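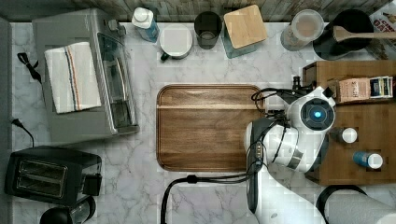

Kitchen counter with toaster oven and two-slot toaster.

About us

Medari is a record-checking and safeguarding service based in Pustirbridge. We carry out background checks on adults who apply to work with children, and we help organisations keep their safeguarding records in order. Our clients are fostering agencies, nurseries, sports clubs and private tutoring firms.

The company was set up by Leena Mustonen and Tyyne Lindqvist, who had worked together in the licensing department of the Huttunen fostering agency. Leena is responsible for casework and training. Tyyne is responsible for data handling and complaints. Both are directors and both still review files.

What we do

A standard check covers identity, address history, employment history and references. We contact each referee by telephone as well as in writing. Gaps in employment are listed in the report with the explanation given by the applicant and a note of whether it was confirmed. Where a criminal record certificate is required, we manage the application and check the certificate against the identity documents already held.

Every report is read by two caseworkers before release. The second reader does not see the first reader's notes until their own are complete. If they disagree, the file goes to a director.

We do not decide who is suitable for a post. That decision stays with the organisation, and our reports contain no score or rating. 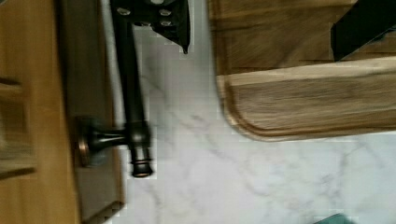 Worktop in white marble with a wooden cutting board.

Paminow

Paminow is our record system. It stores check results, renewal dates, training certificates and logs of concerns raised by staff. Access is set by role, and every view of a record is logged with the user name and time. Clients may export their own records at any point. The system is used at 300 sites, of which 200 are nurseries.

Training

We run a basic course for new staff and a longer course for safeguarding leads. The basic course deals with recognising concerns, writing them down and passing them on. The longer course adds referral, information sharing and the handling of allegations against colleagues. The course material is revised each August.

Reporting a concern

Medari does not investigate offences. If a child is in immediate danger, call the emergency services. Other concerns should go to the safeguarding lead at the organisation involved or to the local council.

Complaints about a check should be sent in writing to Tyyne Lindqvist at the Pustirbridge office. Applicants may ask for a copy of their report and for factual errors to be corrected.

Page last reviewed 01/05/2026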